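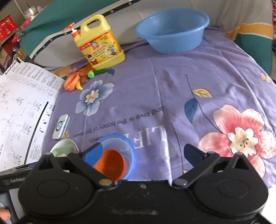 A gripper with two finger pads, and a blue cup with an orange one nested inside it.

Can a Robot Do Your Chores Yet?

The short answer is: a few of them, slowly, and with a person nearby. The long answer takes a bit more explaining.

Think about putting cups away after a meal. You look at the table, you pick up a cup, you carry it to the sink. You probably do this while talking or thinking about something else. For a machine, each part of that job is a separate problem, and people have been working on those problems for a long time.

Problem one: finding the cup

A robot sees with cameras. A camera gives it a grid of colored dots, and the robot's computer has to decide which dots belong to the cup and which belong to the table, the cloth or the wall.

Plain tables are easier. Patterns are harder. Look at the cloth in the photo. It has big flowers, leaves and words printed on it. You know that a printed flower is flat and can't be picked up. A computer has to learn that. It also has to learn that one cup inside another cup is two cups, even though most of the inside one is hidden.

See-through things are tricky too. Light passes through clear plastic and glass, so the camera sees partly the cup and partly whatever is behind it.

Problem two: holding the cup

Your hand has five fingers, and your skin tells you how hard you are squeezing. Many robot hands have only 2 fingers. These are called grippers, or jaws. They open and close like a pair of kitchen tongs.

Two fingers can do more than you might expect. Try it yourself. Put one hand behind your back and use only the thumb and first finger of the other. You can lift a toy banana. You can lift a cup by its rim. Now try to pull one cup out of another. The bottom cup wants to come along, and you have no spare fingers to hold it down.

Squeezing is the other half of the problem. If the robot squeezes too softly, the cup slips. If it squeezes too hard, a thin cup bends. Some grippers have soft pads on the ends of the fingers to help with this. The pads give a little when they touch something, the way your fingertips do.

Problem three: knowing what comes next

Clearing up is made of small steps in the right order. Before you wash dishes in a basin, you need water in the basin. Before that, you need to take out anything that shouldn't get wet, like paper instructions. Nobody has to write this list for you, but a robot has to get it from somewhere.

In the past, engineers wrote out every step. That works well in a factory, where the same part arrives in the same place all day long. It works badly in a bedroom or a kitchen, where nothing is ever in the same place twice.

How robots learn from people

Today many robots learn by example. One way is for a person to hold a gripper in their own hand and do the job with it. A camera on the gripper records what happens. Later, a computer studies the recordings and looks for patterns: where the jaws went, when they closed, when they let go.

Getsemaní Arellano teaches machines this way at a small company called Jarkavell. We asked her what the work is like.

"It is a lot of picking things up and putting them down," she said. "For one job, moving a cup onto a saucer, we made 1288 recordings. You change the cup, you change the cloth, you move everything over a little - and then you do it again."

Why so many? If the computer only ever saw a blue cup, it might not know what to do with a red one. The more changes it sees, the better it copes with something new.

How well does it work?

Jarkavell's robot is called Omwood. In its last test it was asked to move a cup onto a saucer. It managed 80 times out of every 100 tries. That sounds good, but think about it at home. If you dropped a cup one time in every five, someone would ask you to stop helping.

Omwood is slow as well. One cup takes it 7 seconds. You can do it in one or two.

Fulgencio Quezada runs the tests. He says the hardest chores are the ones with soft things in them. "A cup keeps its shape. A bedsheet doesn't. Every time you touch it, it turns into a different shape, and the robot has to start looking all over again."

So what can machines do now?

Machines that do one job in one way are already in many homes. A washing machine washes clothes, but it can't fold them. A robot vacuum cleans the floor, but it can't pick up the sock in its path.

In shops and warehouses, robots move boxes and shelves. Boxes have flat sides and straight edges, and the floors are kept clear. Some robots can pick single items out of a bin, though people still step in when one gets stuck.

Tidying up a mixed pile of toy food, cups and paper is still much harder. So is using a pump bottle of dish soap. The robot would have to find the top, press down, and catch the soap in the right place.

The team at Jarkavell plans to start on bedsheets in November.

Words to know

Gripper: a robot's hand, often with only two fingers.

Finger pad: the part at the end of a gripper's finger that touches the object.

Recording: a saved copy of a person doing a job, used to teach a robot.

Page last updated 13/07/2022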